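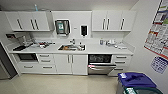
Elie Salameh, facilities, Brellton office. Notes on the level 2 kitchenette, posted in pieces as I go.

Layout first. One run of white base cabinets, one long white benchtop, sink near the centre, coffee machine at the left end. Uppers in two banks with a plain panel between them.

The panel carries the paper towel dispenser and the soap dispenser, with a small outlet plate between the two. Both dispensers stay where they are. Moving either means patching the panel, and Rirent quoted 39 dollars a hole.

Handles are dark vertical bars on flat doors. Centre-to-centre spacing is on the Dumlao order sheet if you need a spare. Please don't measure with a ruler and guess.

Coffee machine: the black tray or mat in front of it gets lifted and wiped under on Sunday. The small items to its right, what look like cups, packets and utensils, are to be sorted into one tray. Luvico has the tray on back order until November.

Sink: things left in it at 5 pm go in the bin or the cupboard, my choice.

Right end of the bench is the slow part. White containers and appliances are bunched together there. Anything not used in 5 weeks goes to the storeroom, labelled.

Top of the left uppers is not a shelf. If the light blue item up there is yours, collect it.

Next post when the tray arrives.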